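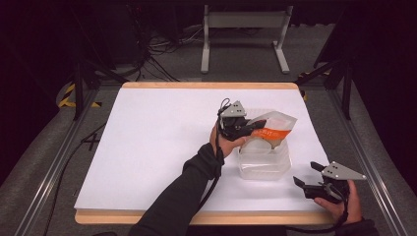
A pouch with an orange band, held over a clear plastic container.

Print this page | E-mail this page

PRESS RELEASE
April 25, 2026
For immediate use

Mirkgate to put out unheard Patier recordings on double LP

Mirkgate, the small reissue label, is to release the complete surviving studio recordings of Patier, the four-piece who played village halls and student bars for most of the 1970s and never got a record into the shops. The set is called Simões Tapes, after the studio where nearly all of it was recorded. Two LPs, gatefold sleeve, 16-page booklet. Also as a download. No CD planned at present.

Total running time 79 minutes. None of it has been on sale before, apart from one song that turned up on a regional radio cassette with the band's name spelt wrong.

Patier are a bit of a puzzle even to people who collect this sort of thing. Organ, bass, drums, and a flute that comes and goes. Partly jazz, partly folk tunes speeded up until they fall over. An album was planned, a sleeve was drawn and a test pressing was ordered from the Brekis plant. Then Brekis closed its short-run department and the job was never finished. Two copies of the test pressing are known. One has a crack through side B. The other belongs to a collector who kindly let us borrow it for comparison, and has asked for it back.

The master tapes stayed on a shelf at Simões. The studio became a rehearsal room, then storage, and the shelf went with it. When the building was cleared the owners wrote down every reel before anything was moved — over 800 of them, mostly adverts, choirs and accordion music. Eleven were marked Patier. A twelfth was marked "P. flute again" and has been counted in. 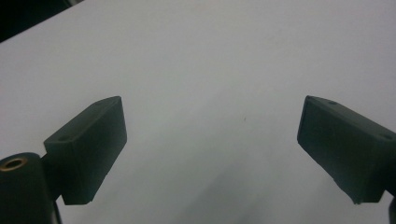 Transfers were finished in March. Tape in fair condition on the whole, one reel badly stretched. That one has been used for a single track only, "Ferry Song", and listeners will hear the pitch wander in the last minute. We tried correcting it and it sounded worse, so its been left alone. No noise reduction on anything else either. Levels matched between sessions, the long silences trimmed, studio chatter kept where it leads into a take.

Sides one and two follow the running order pencilled on the box of the planned album. Side three is the later session, with the second drummer. Side four is live in the studio, one long piece in three parts, recorded in an evening. The title on the box can't be read so it is listed as "Untitled (Side Four)".

The booklet has the full session dates as far as they are known, the sleeve drawing from the planned album, gig posters, and a list of every concert we could find in the local papers. The list has gaps. Corrections very welcome, especially for the first two years, where the paper only seems to have printed what was on at the cinema. 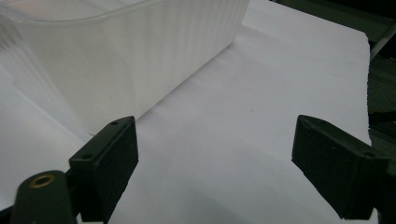 First pressing is 761 copies, black vinyl, all numbered by hand. The odd figure is down to the sleeves — that is how many the printer had board for, and we did not want to mix two kinds of card. A second pressing will follow if there is demand for it, in a plain sleeve and without numbers.

Orders through the Mirkgate website and the usual independent shops. One copy per customer for the numbered edition, please. Shops wanting more then a box should get in touch early.

Notes for editors

Two tracks are availible for radio play now, "Ferry Song" and "Low Field, Wet Hay". Please credit as Patier, from Simões Tapes (Mirkgate). The download for review goes out on request, vinyl review copies are very limited. Sleeve art in print size from the press page.

Anyone who played with the band, drove the van, or has a poster, a ticket or a tape of their own is asked to write to the label. Originals will be copied and sent back.

Ends

Print this page | E-mail this page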